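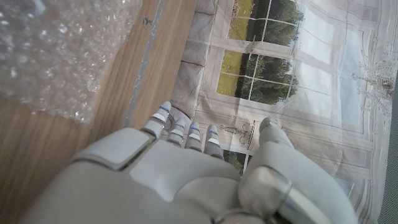

旧木桌面上的白色水印，该用什么判断是在漆膜里还是已经进了木头？
看颜色。发白、发雾的多半在漆膜层内，水汽滞留造成；发黑、发灰蓝的已经到木纤维，多为单宁与铁离子反应，表面处理无效。

1/ 接着说白印。虫胶漆和硝基漆最容易起雾，聚氨酯较少。先在桌底不显眼处用棉签蘸工业酒精点一下，发黏是虫胶漆。硝基漆对酒精反应弱，对稀释剂反应强。

2/ 漆种没确认之前不要上溶剂。擦花一块虫胶面，补起来比原来的水印麻烦得多。

3/ 轻度白印：熨斗最低档，不开蒸汽，垫一层干棉布，每次压几秒就拿开看。温度过高漆膜会压出布纹，这种痕迹只能磨掉重来。

4/ 热法不见效再用磨料。细浮石粉加矿物油，顺木纹，手指垫毛毡，力度均匀。擦完用石脑油去油，换光线角度检查光泽差。

5/ 黑印走草酸。先把该区域的漆完全去掉，草酸热水溶液整面刷，只刷印子会留下一圈浅色边界。戴手套和护目镜。干后的结晶用清水洗净，不能干磨，粉尘刺激呼吸道。

6/ 漂完静置到第二天再看颜色。湿的时候判断不准。木毛会立起来，完全干燥后用细砂纸轻带一遍。

7/ 补漆前含水率要稳定。我二月做的那张橡木桌，等了around两周才降到位，期间室内湿度控制在50%上下。

8/ Tshepo Buthelezi 问蛋黄酱和牙膏行不行。蛋黄酱起作用的是油，效果慢且不稳定。牙膏是磨料，粒度不明，高光面不建议。

9/ 铁件另查。桌面反复出黑印，先看花盆底托和钉头，源头不处理，漂几次都会回来。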